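試合前グラウンド点検チェックリスト(コメントつき)
ホームゲーム当日用

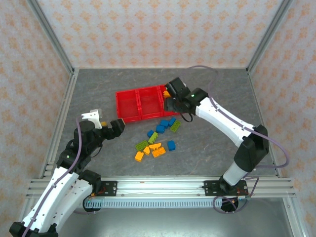 クロダFC 運営部 グラウンド係

キックオフが午後の日の点検メモです。印刷して持って歩いてください。チェック欄のあとに私のコメントがだらだら続きますが、急いでいる人は飛ばして大丈夫です!

□ ゴールの固定(両側)
まずはここから。ポストを両手で持って、前後にしっかり揺すります。押すだけだと奥の重りのずれに気づけないんですよね。前回は北側の重りが2個とも内側に寄っていて、直すのにけっこう汗をかきました。

□ ゴールネット
フックの外れと破れを見ます。下の端がめくれていたらペグを打ち直し。スパイクが引っかかるとキーパーが本当に危ないです。結束バンドの切り口は外側へ向けてください(私は一度、手の甲をやりました)。

□ ピッチの穴、石、ペグの抜け残り
タッチラインに沿って1周、それからペナルティエリアの中をジグザグに歩きます。右サイドバックの選手がよく踏み込むあたり、メインスタンド側の角がいつも掘れています。砂を入れて足で踏むところまでが点検です。

□ スプリンクラーのふた
閉まっているか、芝より高く出ていないか。5番のふたはバネが弱っていて、閉めたつもりでも少し浮きます。Dadumさんに部品をお願いしていますが、まだ届いていません。それまではゴムのカバーをかぶせておいてください。

□ コーナーフラッグ
ぐらつき、先端のキャップ。キャップなしは使用不可、予備は用具庫の棚の上段です。

□ ベンチと屋根
ボルトのゆるみ、座面のささくれ。アウェー側の屋根は風の日にカタカタ鳴ります。増し締めはしましたが、鳴りが大きいと感じたら前列は空けてもらいましょう。

□ 広告ボード
タッチラインからの距離をメジャーで確認。スライディングした選手がそのまま突っ込む場所なので、目分量はなしで。Plallentのボードは角のクッションがはがれやすいです。見つけたらテープで仮止めして、備考欄に書いてください。

□ 観客席と通路
席は全部で229席。全部に座れとは言いませんが、背もたれは一つずつ触ってほしいです。階段の滑り止めは雨のあとに特に念入りに。通路に三脚やベビーカーを置かれがちなので、開場してからもう一度見に行きます。

□ 担架、AED、救急箱
担架は実際に広げてみること。畳んだまま「ある」で丸をつけるのは禁止です! AEDは表示ランプ、救急箱は冷却スプレーと包帯の残り。前の試合で使ったぶんが補充されていないことが多いです。

□ 救急車の進入口
南門の鍵が開くか、前に車が停まっていないか。対戦相手のバスがここに停めたがるので、早めに案内を。

□ 照明
夕方にかかる試合だけでかまいません。明るくなるまで最大2分待ってから判定してください。Bonentの制御盤は、鍵を回したあとに緑のボタンです。順番が逆だと入りません。

□ 備考欄
気になったことは何でもどうぞ。「なんか変」だけでも助かります。記入した紙は用具庫のドア裏のクリップへ。火曜の練習前に私が回収して、直せるものから直していきます。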